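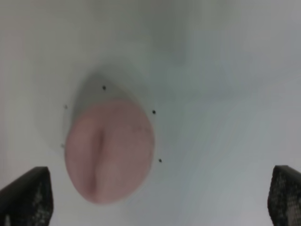

Coreck is introducing robotic handling at its Ševčík plant, and this page answers the questions that employees have put to the Human Resources office and to their supervisors. It applies to all staff in sorting, inspection and packing on both shifts. The work to be transferred is the repeated picking and placing of small, soft items: a rounded pink piece with a deep fold down it, for instance, lying on a pale surface with small black dots marked around it, and the two textured fingertips of the gripper spread wide on either side. Work that depends on judgment, such as grading, complaints and customer samples, remains with employees. The page will be updated as further questions are received.

General

What is the Novitz line?
Novitz is the name given to the group of handling stations being installed in the east hall. Each station has one robot arm with a two-finger gripper and is controlled by a software package known internally as Dullix. An employee is assigned to the line whenever it is running.

Why is the company making this change?
Hand placement is the task most often named in reports of wrist and shoulder discomfort at the plant. It is also the task for which the company has had the most difficulty finding staff, particularly on the evening shift. Management expects steadier output from the line, and the cost case was part of the decision. A summary of that case can be read at the Human Resources office on request.

When will the line begin regular operation?
Regular operation is planned for April. Until then the stations will run under supervision, and their output will be inspected by hand before it is released to packing.

Jobs and pay

Will any positions be eliminated?
No permanent position will be eliminated as a result of the Novitz line. The company has given this commitment in writing to the employee council. It covers the 51 employees who now work in hand placement. Temporary contracts will end on the dates already stated in them and will be reviewed in the usual way.

What will happen to employees whose present task is transferred?
Each employee will be offered an interview with a supervisor and a member of Human Resources. Three routes are available: operator on the Novitz line, inspection, or packing. An employee may state an order of preference. Where more people ask for a route than there are places, length of service will be considered first and shift pattern second.

Will my pay change?
Base pay will not be reduced. Employees who qualify as line operators will move to the operator pay grade from the first full pay period after qualification. The piece bonus now paid in hand placement will be replaced by a fixed supplement, and some employees who regularly earned a high bonus may find that the supplement is lower. Those employees should ask for an individual calculation before the interview — the payroll office can normally provide one within a week.

May I decline a transfer?
Yes. An employee who declines all three routes may apply for any open position at the plant and will keep the present grade while the application is being considered.

Training

How long does operator training last?
Training takes 40 hours, all of it during paid working time. The first part is held in the training room and covers safe stopping, restarting and the reading of fault messages. The remainder takes place at a station with an experienced operator present.

Do I need technical experience?
No earlier experience with robots or computers is required. Trainees should be able to read the work instructions in English or use the translated version, which may be requested when registering.

What does an operator do during a normal shift?
The operator prepares the work surface, checks that it is clean, starts the station and watches the first placements after each change of item. Soft items do not always come to rest in the same way, and the operator decides whether a piece should be picked again, moved by hand or set aside. The operator also cleans the finger pads and records stoppages. Repairs are made only by the maintenance department.

What happens if I do not pass the assessment?
The assessment may be repeated after further practice. An employee who does not pass the second time, or who decides that the work is unsuitable, will be offered one of the other routes. The result is not entered in the annual review.
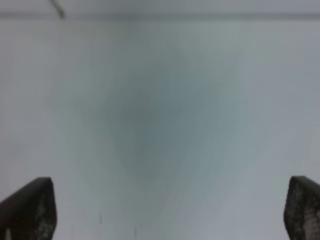
Who is responsible when a station makes a mistake?
The line supervisor is responsible for the output of the Novitz line. An operator who has followed the work instructions will not be disciplined for a misplaced or damaged item. Operators are expected to report such items promptly, including those they have corrected themselves, so that the settings can be reviewed.

Safety

May I reach into the station while it is running?
No. The station must be stopped with the front control before any part of the body enters the work area. This rule applies to supervisors and visitors as well. The yellow line on the floor shows the distance to be kept during operation.

Who may stop a station?
Any employee may stop a station at any time if there is a concern for safety. Only a qualified operator may restart it. Lost output resulting from a safety stop will not be counted against an individual or a shift.

Will I have to work alone with the robots?
At least 2 employees will be present in the east hall whenever the line is in operation, including during breaks. If this cannot be arranged, the line will be stopped.

Should I expect more noise?
Measurements taken during installation were below the level at which hearing protection is required. Ear plugs are available at the hall entrance for those who prefer them.

Monitoring and records

Does the camera on the robot record employees?
The camera is mounted close to the gripper and is used to guide picking and placing. Hands or sleeves may come into view while a station is being cleaned. Images are deleted at the end of the week unless they are attached to a fault report, and they may not be used to assess attendance, speed or conduct.

Will the system compare operators with one another?
Dullix records placements and stoppages by station. It does not store operator names. Shift totals will be posted, as they are at present for packing.

Who can see the fault reports?
Fault reports are open to the line supervisor, the maintenance department and the employee council. An operator may read any report relating to a shift on which he or she worked.

Further questions

How can I raise a concern about the change?
Concerns may be raised with a supervisor, with the employee council or directly with Aileen Lagman, who coordinates the transition for Human Resources. Her office is Room 198, on the first floor of the administration building. Written questions may also be left in the box beside the time clocks and need not be signed. Answers of general interest will be added to this page.

Can I see the line before my interview?
Visits are arranged at the start of each shift. Please give your name to your supervisor, and wear closed shoes.

Last updated: Friday, December 13, 2024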